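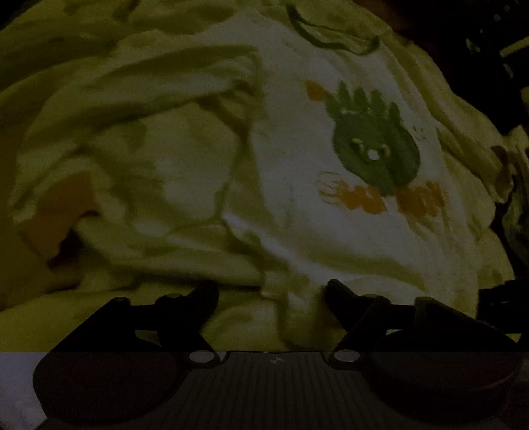 Unit 3 - Painted cloth: looking after it, folding it, storing it

Read before the February session. Bring one painted or printed piece from home, any size. A tea towel is fine, so is an old T-shirt.

What we're after
- know where the paint sits before you touch the cloth
- get a bunched piece flat without dragging the design
- fold so no crease crosses the paint

Vocabulary (will come up again in Unit 4)
Ground - the cloth the design is painted on.
Panel - a paler area set aside for the design. May be the same cloth, may be a separate piece sewn on.
Hand - how the cloth feels. Painted parts have a stiffer hand than bare parts.
Set crease - a fold left so long it stays after you smooth it.
Ridge - raised fold, cloth doubled under. Paint cracks here first.

Small hand-painted motifs are the hard ones. A little green creature with two eyes and orange feet is maybe six or seven colors of trouble if you iron it wrong. Pale eye dots go first, then the thin strokes. Keep heat off the face of the paint, always press from the back with a plain cloth in between.

Light: do one look under the room lights and one in low light from the side. Low side light shows the folds much better. It's bad for color though - yellow goes olive, white goes greenish. Don't write down colors from the dim look. Half the class did this last year.
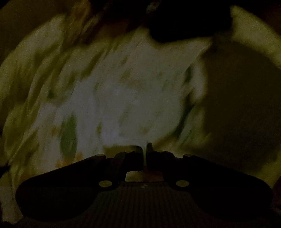

Notes by Pei-shan Tai, with additions by Ya-wen Leung
Textile Care, Dulville evening course

Flattening a bunched piece

1. Clear a space bigger than the cloth. Wipe it down, dry it.
2. Find the panel. Lay a hand flat beside it, not on it.
3. Work outward from the panel edge. Lift each ridge and set it down, don't pull.
4. Gathered corners last. They hold the most cloth and will drag everthing back in if you start there.
5. Once flat, leave it 30 minutes. Then look for set creases.

Pulling from a far corner is the usual mistake. Looks quick, puts a diagonal strain right through the middle.

Seam or crease? Both can look like a thin dark line when the cloth is bunched up. Follow it with a fingertip. A seam keeps its thickness the whole way, a crease opens out and goes. If you can't tell, leave it alone and come back when the cloth is flatter.
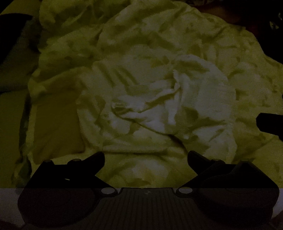

Same goes for anything that looks like a pocket. Could be a real one, could be two folds lying against each other. Slide a finger in gently before you smooth over it, a real pocket needs to be emptied and pressed by itself.

Folding and storing
- Panel face up, tissue over it. Plain white tissue, none of the printed stuff.
- Fold the bare sides in under the panel. 2 folds is plenty for most pieces.
- Pad each fold with a roll of tissue.
- Large pieces go on a tube, paint side out. Ya-wen prefers the Endness tubes, I use what we have.
- Refold along differnt lines every 3 months.

Homework
Read Yeh, p. 22, the part on creases. Fold your piece, store it overnight, open it, sketch where the lines fell. One sketch is enough. Hand in at the Brorinen room, tray by the door.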